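Rineck Pesell: estación bimanual para grabar demostraciones

Por Gaëtan Vidal
Marzo

Hay empresas que venden robots que hacen la cama. Nosotros vendemos el equipo con el que alguien le enseña a un robot a hacer la cama, negocio bastante menos fotogénico y con un plazo de entrega más razonable.

La Pesell es una estación de teleoperación con 2 brazos, pinzas intercambiables y una cámara a la altura de la cabeza. El operador mueve los mandos, los brazos le siguen y el programa de captura, Drolar, guarda a la vez el vídeo, las posiciones articulares y la apertura de cada pinza. Al terminar, el operador marca el episodio como válido, dudoso o impresentable. La tercera etiqueta figura así en el menú desde la primera versión y los clientes se han negado a que la cambiemos.

Qué se entrega

Los dos brazos con sus pinzas, el puesto de mando, la licencia de Drolar para un puesto y un pedal. El pedal abre y cierra episodios. Parece un accesorio menor hasta que uno tiene ambas manos ocupadas y una almohada a medio levantar.

La paleta de tareas inicial, que llamamos Mazandarani, está pensada para dormitorio: colocar almohadas, estirar sábanas, doblar mantas, retirar cojines. Incluye una hoja de variaciones para cambiar posiciones y telas entre tomas. Quien grabe 200 veces la misma almohada en el mismo sitio obtendrá un modelo magnífico para esa almohada y ese sitio.

Ritmo de trabajo

Con un operador entrenado, calcule unos 3,000 episodios válidos por campaña en tareas cortas. Los primeros días salen bastante peor y conviene guardarlos aparte. Recomendamos parar 5 minutos entre series: el cansancio del operador también se aprende, y el modelo lo imita con una fidelidad conmovedora.

Objetos blandos

Los textiles son la parte ingrata. Una caja se deja agarrar igual por la mañana que por la tarde; una almohada cede, se hunde por donde quiere y cambia de forma con cada intento.

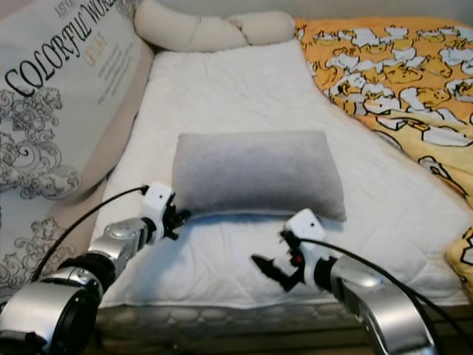

Parisa Ranjbar nos escribió que el agarre le preocupaba menos que la soltada: sus operadores abrían las pinzas demasiado pronto, el modelo heredó la prisa, y tuvo que repetir la serie entera pidiendo que esperasen a notar el apoyo. Desde entonces Drolar permite filtrar los episodios por el instante de apertura. La idea es suya y el descuento que le hicimos, modesto.

Precio y plazo, bajo consulta. La cama no va incluida.

Artículos relacionados
Pedal de repuesto para Pesell
Drolar: licencia para varios puestos
Mazandarani Cocina: hoja de variaciones
Cómo etiquetar un episodio dudoso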